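4. Folding garments that were never meant to be easy
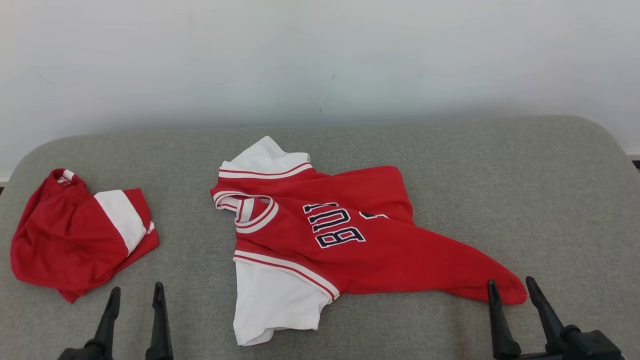
Figure 3. Start of a two-garment trial: a crumpled red shirt at left and a red and white jersey, lettering upside down, at center. Both grippers are open.

4.1 Why shirts, and why these shirts

Most of the folding results we admired when we began this work used plain T-shirts, laid out flat or close to it. Those results are real progress, and our own system, Pimum, borrows from them freely. But a basket of laundry at home holds very few plain T-shirts laid out flat. We wanted to know how a two-armed robot copes with the rest of the basket, and sports clothing turned out to be a wonderful place to look. Jerseys have trim at every opening, stiff letters on a soft body, and sometimes a second pair of sleeves that belongs to another layer.

The jersey in Figure 3 has nearly all of this at once. Its red sleeveless body is combined with white short sleeves, and for a vision model that has learned "one shirt, one outline" the boundary between red and white is a tempting false edge. In its early form our keypoint detector liked to put the shoulder at the armhole trim of garments like this and treat the white sleeve as a separate object. A person folding laundry would hardly notice the difference. The robot, acting on that guess, would take hold of the trim and pull the whole garment out of line.

Lettering cuts both ways. Large letters give the detector a strong hint about which way up a garment lies, even when only part of a word is showing, and we were delighted by how much this helped. They also change how the cloth bends. A fold line that crosses a stitched letter tends to slide off to one side of it, and the planner has to allow for that or the final stack leans.

4.2 Trials

We ran 202 trials on the Prilten workbench set, using jerseys, T-shirts and long-sleeved tops from the Rivadeneira garment collection. In 116 of them two garments were on the surface at the start, placed by hand with no attempt to smooth them. The remaining trials used a single garment. Each trial allowed up to four regrasps per garment, after which it was scored as it stood. The work surface is padded, so the fingertips can press slightly below the cloth and slide under an edge, a trick that we could not make reliable on a hard table.

Every trial goes through the same 3 stages: choose a garment, spread it, fold it. Choosing sounds trivial and was the stage we had thought least about. With two red garments side by side, color alone says very little, and the system has to decide whether it is looking at one large item or two small ones. The gap of bare gray fabric between the garments in Figure 3 makes this a fairly kind layout. When sleeves overlapped, the segmentation often merged the two, and the robot would set about spreading both together with great confidence.

4.3 What works and what does not yet

Folding, once a garment is flat, is the strong part. The arms move together well, the creases are straight, and visitors to the lab tend to stop and watch. Spreading is where the time goes. A tight bundle hides its own corners, and the robot must lift, look, and set down again – sometimes making things worse before they get better. Octavio Quezada, who designed the regrasp policy, added a short shake before each set-down in the January 2021 revision, and sleeves have come free more often with it.

Can a machine fold the laundry, then? For a single shirt, given patience, we think the answer is very nearly yes, and that is exciting to be able to write. For a mixed pile we are not there. The Cleltine planner still assumes that each garment has one front, one back and two sleeves, and a layered jersey breaks that assumption before the first grasp. Section 5 describes a looser garment model that lets the number of openings vary, and reports how it behaves on the same two-garment layouts.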